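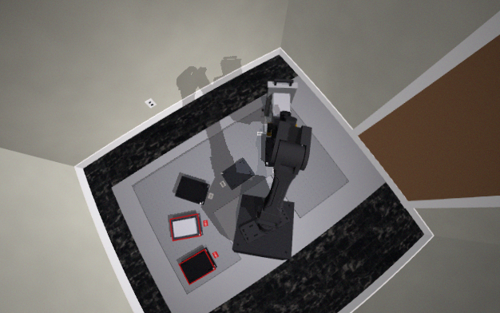 Gadcombe House facade restoration: progress to the end of April

The east front is now out of scaffold down to the second floor, and for the first time since the grant was awarded it is possible to stand in the street and see what the money is doing. Several neighbors have done so. Their comments have been passed to the project office, which has filed them.

Of the 37 window surrounds in the approved scope, 27 are finished and signed off by the conservation architect. The remaining ten are all on the north return, where the original builder evidently stopped expecting visitors. The carving there is shallower, the joints are wider, and two of the keystones turn out to be painted plaster pretending to be limestone. They have been pretending well enough to fool three surveys, including ours. We propose to repair them as plaster and would like your agreement in writing before the June payment. 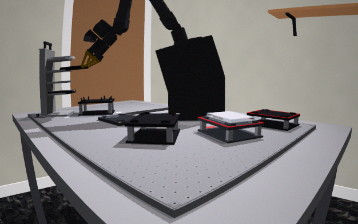

Nandini Kartha
Project Manager, Gadcombe House

Stone supply has been the main source of delay. Derkora, who hold the masonry contract, rejected 13 blocks from the second delivery for clay seams. The quarry disputed four of these, sent a man to look at them, and then stopped disputing them. Replacements arrived on a Sunday, when the yard gate was locked, and again the next morning, when it wasn't. The net loss to the program is two weeks. We expect to get one of them back by cutting the cornice returns while the north scaffold is going up.

The cornice itself is better than we had any right to hope. The architect's 1880s notebooks mention a palace in Cáceres that he sketched on his honeymoon, and with the soot off, the debt is plain: the same row of little shields under the eaves, the same heavy corner shaft with nothing to hold up. He left out the storks. Bhavana Unnithan is writing up the comparison for the final report and has asked for four pages. She has been given two and will hand in six.

Inside, the stair hall is holding at the stage described last time. The skylight has been reglazed and doesn't leak. The downpipe beside the skylight does, and it is outside the grant. Cotanance, the roofing contractor, have priced it separately, and the owners have agreed to pay, after a pause.
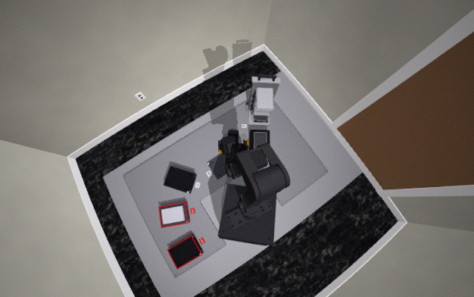

Workstation with mat, seen from above.

Budget. Spending is within the approved total. The masonry line is over and the scaffolding line is under by nearly the same amount, a coincidence we would rather not have examined too closely but have set out in full in Appendix B. Contingency has been drawn on once, for the lead flashing over the porch, which had been patched at various times with tar, roofing felt and part of a biscuit tin.

Changes to scope. Apart from the two keystones, none requested. The owners have again raised the matter of floodlights. We have again referred them to condition 2 of the grant.

Next period. North scaffold up, remaining surrounds surveyed at close range, cornice returns cut and fixed. The porch columns will be cleaned by hand. The trial panel is on the left-hand column at knee height, and your monitor is welcome to inspect it on any weekday before the masons' lunch, which begins early.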